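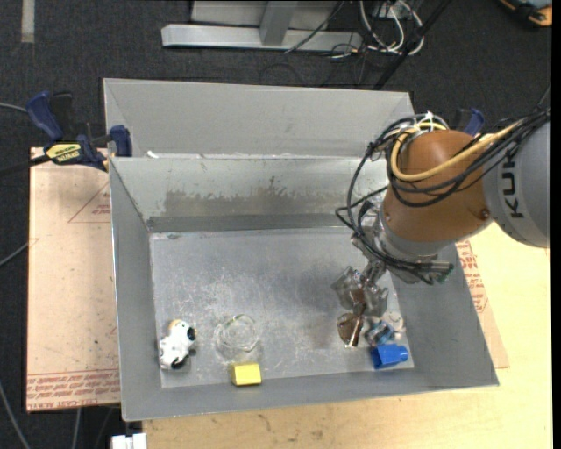 Why Does Metal Feel So Cold?

Touch a metal spoon. Now touch a wooden one from the same drawer. Brrr! The metal spoon feels much colder, doesn't it? But both spoons have been sitting in the same kitchen all night long, so they are the same temperature. Your fingers have been tricked!

Your skin is a heat detective

Your body is warm inside, a lot warmer than most rooms. When you touch something cooler than you are, heat moves out of your fingers and into that thing. Your skin can't read a temperature the way a thermometer does. What it notices is its own temperature changing, and how fast!

Metal is a fantastic heat mover. Scientists call it a good conductor. It grabs the heat from your fingertip and whisks it away through the rest of the spoon, so your skin cools down quickly and your brain shouts "Cold!" Wood is a slow heat mover (an insulator), so the warmth stays close to your finger and the spoon feels just fine.

What is going on in there?

Everything is made of tiny bits called atoms, and they are always jiggling. The hotter something is, the harder they jiggle. Metals have something extra: even tinier bits called electrons that can zoom around between the atoms, carrying energy as they go. In wood, the jiggle has to be passed along from neighbor to neighbor, like a secret whispered down a very long line of kids.

Try it: the great ice race

You will need:
4 ice cubes, all the same size
A metal baking sheet
A wooden cutting board
A clock

Leave the baking sheet and the board on the table for a few hours so they reach room temperature. Feel them both and guess which one will melt ice faster. Then put two cubes on each and check the clock!

Lots of people pick the wooden board, because it feels warmer. But the ice on the metal should win by a mile! Metal carries heat from the room into the ice much faster than wood does.

Hot days, too

It works the other way around as well. In a room at 70 degrees Fahrenheit, a metal doorknob feels chilly. On a playground in the blazing sun, a metal slide can feel scorching, and it can even burn you, so ask a grown-up to check it first.

Word to know
Conductor: a material that lets heat move through it easily. Copper and aluminum are super conductors of heat for your kitchen pans!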